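Taller de jardín: el banco con jardinera ya tiene plano definitivo

Después de varias versiones a lápiz, el banco con jardinera que preparamos para los socios tiene por fin un plano cerrado. Lo ha dibujado Natália Loureiro a partir del banco que hizo para su patio, con algunos cambios que salieron en las dos últimas sesiones del taller. Quien quiera construirlo puede recoger la hoja en el local de Salgado o pedirla por correo. El plano ocupa dos caras, con las medidas en centímetros y la lista de corte en el reverso.

El conjunto consta de dos cajones cuadrados para plantas, uno en cada extremo, unidos por un asiento de listones. El largo total es de 200 cm. Los cajones tienen 45 cm de lado y la misma altura que el asiento, de modo que quedan 110 cm libres para sentarse. Caben dos adultos sin apretarse. La primera versión tenía respaldo y se ha suprimido, porque obligaba a fijar el banco a la pared y varios socios lo quieren en medio del césped.

Madera

El plano está pensado para pino tratado en autoclave, clase de uso 4 para las piezas que tocan el suelo y clase 3 para el resto. Se puede comprar todo en clase 4 y ahorrarse la distinción; la diferencia de precio es pequeña en una pieza de este tamaño. Los listones del asiento son de 90 mm de ancho y van separados entre sí 8 mm para que escurra el agua. Los tablones de los cajones son del mismo ancho, lo que permite comprar un solo formato y aprovechar los recortes.

Conviene mirar los tablones uno por uno antes de cargarlos. Los que vienen alabeados se pueden usar cortados en piezas cortas para los laterales de los cajones, pero en el asiento se nota siempre. También conviene dejarlos apilados bajo techo un par de semanas, con rastreles entre capas. El pino recién tratado llega con mucha humedad y encoge al secar; si se monta enseguida, las separaciones crecen y los tornillos se aflojan.

Sérgio Paiva ha montado el suyo en alerce y está satisfecho, aunque tuvo que taladrar todas las piezas antes de atornillar para que no se abrieran en las puntas. En pino basta con taladrar los extremos. Los cortes hay que protegerlos en cualquier caso con un producto para testas, dos manos, dejando secar la primera. El tratamiento de autoclave no llega siempre al centro del tablón y por la testa es por donde entra el agua.

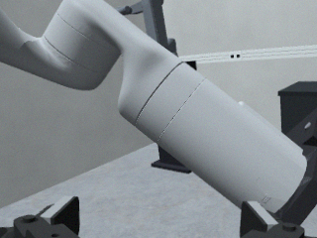 Montaje

Se empieza por los cajones. Cada uno lleva cuatro postes interiores en las esquinas y los tablones se atornillan a ellos desde fuera, empezando por abajo. Los postes se dejan 15 mm más largos que los tablones por la parte inferior, para que el cajón no apoye de lleno en el suelo y pase el aire. El fondo es de tablones sueltos sobre dos travesaños, con separaciones generosas. Al no ir atornillados, se pueden cambiar cuando se estropeen sin desmontar el resto.

El error más frecuente en el taller ha sido dar por cuadrado un cajón que no lo estaba. Hay que medir las dos diagonales antes de apretar los tornillos de la segunda hilera. Si no coinciden, se empuja la esquina más larga hasta que coincidan y se aprieta entonces. Con tres hileras puestas ya no se mueve.

Para unir los cajones se usan dos largueros que se atornillan a la cara interior de cada uno, con un tercero en el centro. Los largueros laterales apoyan además en un taco encolado y atornillado al cajón. En la versión anterior del plano el taco no aparecía y todo el peso colgaba de los tornillos. Quien haya empezado con aquella hoja debería añadirlo – son cuatro piezas de 10 cm y se hacen con recortes.

Los listones del asiento van en último lugar. Se presentan todos sin fijar, se reparten las separaciones con un trozo de contrachapado de 8 mm y se atornillan de un extremo al otro. Los cantos exteriores se redondean con una fresa o con lija gruesa. Tornillos de acero inoxidable en todo el banco; los bicromatados manchan la madera el primer invierno.

Forro y relleno

Los cajones se forran por dentro con lámina de nódulos, con los nódulos hacia la madera, grapada solo en el borde superior. No hay que forrar el fondo con plástico cerrado. Sobre los tablones del fondo se pone una tela geotextil, luego una capa de arcilla expandida o grava y encima el sustrato. Clementina Tavares, que lleva las plantaciones del local, recomienda lavanda o romero rastrero para sitios con sol y heucheras o helechos para los de sombra. Desaconseja los rosales por las espinas, que quedan a la altura del brazo, y la menta, que se come todo lo demás en una temporada.

Acabado

Un aceite para exteriores con algo de pigmento es suficiente, renovado cada primavera. Sin pigmento la madera se agrisa igual, solo que más despacio. El barniz da mal resultado en horizontal: se cuartea y después hay que lijarlo entero. Con madera tratada es mejor esperar a que esté bien seca antes de aplicar nada.

Coste y compra conjunta

Valentyna Ostapchuk ha pedido presupuesto en el almacén Stonamen para una compra conjunta. Con los materiales para el lote de bancos que se apuntaron en la última reunión, el total sale por unos 690 euros, transporte incluido y sin contar el sustrato. El reparto por banco se enviará a cada interesado cuando se cierre la lista. Quien quiera sumarse puede hacerlo hasta el martes 12 de noviembre, en el local o por correo. Después de esa fecha se hace el pedido y ya no se admiten cambios.

La madera se descargará en el patio de Salgado y cada uno recoge la suya. Tiago Bettencourt tiene remolque y puede hacer algunos viajes a quien no disponga de vehículo, avisando con tiempo. La ingletadora y las dos atornilladoras del taller se pueden usar allí mismo en el horario habitual. No se prestan para casa.

En febrero repetiremos la sesión de afilado de formones y cepillos, y quien haya terminado el banco puede traer fotos o dudas. El siguiente plano será una celosía para trepadoras que se pueda acoplar a uno de los cajones, y Natália agradece que le lleguen medidas de los sitios donde se va a colocar.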